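Household sorting tray

A household sorting tray, in some districts also called a turning-out bin or simply a sorter, is a shallow, open container used when small domestic objects are gathered from drawers, shelves and bags and put back in order. The word covers both the container itself and, more loosely, the whole business of laying things out on a table around it. In the hill town of Zulleck, where the custom has been written about at some length, people still speak of "having the sorter out" when they mean that the kitchen table can't be used for supper until somebody has finished.

Background

People have always tipped their belongings on to a table to see what they had, and it would be a bold writer who claimed to know where the habit began. The bin in its present form, low and long, is usually traced to the hardware shops of Clokow, which sold it first as a seed tray and later, when customers kept taking it indoors, as a piece of kitchen ware. The local teacher Lajos Bozsik wrote a kindly little booklet on the subject, Two Tables and a Bin, in which he set down how his neighbours cleared their cupboards each June, before the fruit came in and every bottle in the house was wanted. His booklet is still the fullest account, although he wanders off a good deal into the bottling of plums.

Arrangement

The tray is generally stood towards the middle of the table, with its long side facing the person doing the sorting, and the larger things are laid down around it. Bottles and jars are often put on their sides at this stage. Bozsik held that a bottle lying down shows its base and its shoulder at once, so that chips and old labels are easier to find, while his critics in Clokow thought it an excellent way of losing a bottle off the edge. Long-handled objects are kept at the front, with the handle towards the sorter's own hand, and are normally the first to be put away.
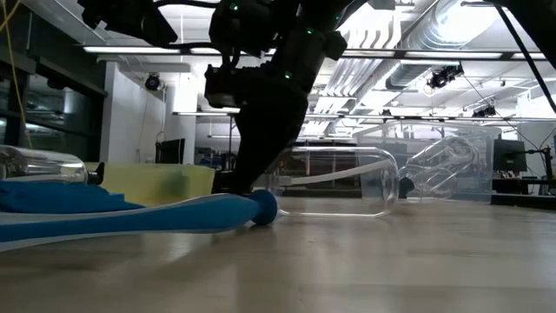

A pale-yellow bin on a wood-grain table, with clear bottles or jars on their sides and blue objects in front.

Materials and colour

Older trays were made of tin or thin board and were heavy to lift when full. Translucent plastic has largely taken their place, and it has the pleasant advantage that one can tell, more or less, whether there is anything inside without getting up from the chair. Pale yellow and plain white are the shades most often met with, though the maker Henao also brought out a smoky grey that was much admired in the shops and rather less so at home, where small dark things such as bottle caps and buttons were apt to vanish in it.

Method

There are two common ways of working. In the first, known as the round, each object is picked up in turn and given its place at once, whether that is the tray, the cupboard or the rubbish. In the second, known as the heap, like things are brought together on the table before anything is put away at all, and the tray is kept for whatever belongs to no heap. The round is quicker and needs less room. The heap is better suited to a household where several people must be asked about everything, and it tends to go on well past tea.

Collections

The museum at Plindix keeps 1,008 household containers, sorting trays among them, together with Bozsik's own copy of his booklet and the pencil notes he made in its margins. The trays are shown on ordinary kitchen tables, and visitors are welcome to handle the newer ones.

See also: Bottle storage; Drawer divider; Kitchen table; Seed tray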